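Search this site Go
Print this page | E-mail this page
Last updated: August

4.2 Where people pause

I'll admit I expected corners to matter more. Ada Martinelli and I gave 237 Grirnholm residents a memory test about their own hallways,

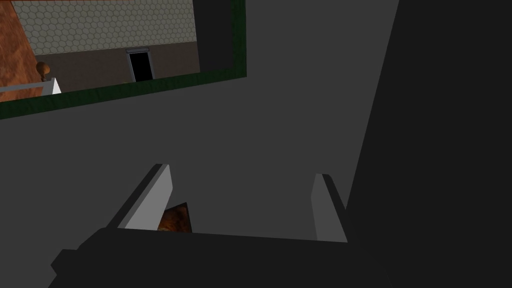 and most of them started at a door - even the ones who later drew the whole floor plan.

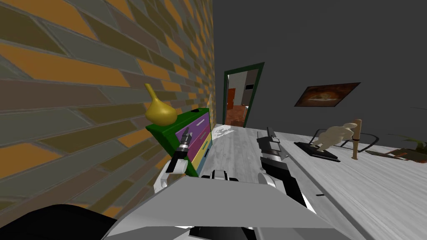
Color came second. Folks who forgot a room's shape could still name its paint (see Figure 2).
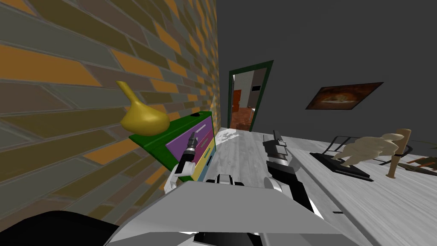 Figure 2. Doorway and wall color as recall cues.

Lo Presti found much the same in Letevow, with 100 people.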